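Last updated: Feb 11, 2021

Search this board Go Advanced

Can a machine do the small chores yet?

treltholm_shop
My sister wants a machine that puts laundry away. I told her to wait. Floors are solved, more or less. Anything limp or squashy still looks hard to me, and these two are what I mean by the work at hand.

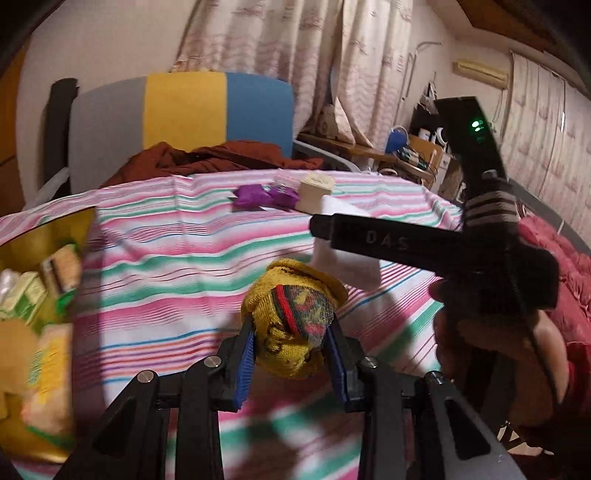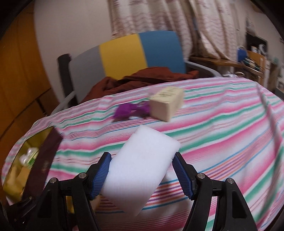 First a sock, second a block of foam. Blue finger pads in both.

pundcombe
Foam is the easy one of the two. It has sides you can press on, and if you squeeze too much it gives a little. A sock has no shape until you pick it up, and then it has a different one.

Ríos_59
I don't agree that foam is easy. Too light a grip and it slides, too hard and it folds. We pack 759 foam inserts a shift and still do it by hand.

pundcombe
Fair, but do you do it by hand because a machine can't, or because nobody has priced one?

Ríos_59
Priced one in June. It wanted every insert lying flat and facing the same way. By the time somebody has laid them out like that, the job is done.

Aníbal Nogueira
Same story here with gloves. Our cell handles 3000 hard parts without a stop, then you give it a cotton glove and it picks up 2 or misses completely. I would like to see pairing before I call laundry solved – matching one striped sock to another in a heap, on a striped sheet if possible.

mikance
You are all asking for too much. I'd pay for something slow that got socks off the bed and into a drawer, paired or not. It can take all day while I'm at work.

treltholm_shop
She said the same. My worry is what it does with the things on the bed that aren't laundry.

mikance
Then clear the bed first.

treltholm_shop
That's a chore too.

Contact us | Copyright Pundcombe Boards | Back to top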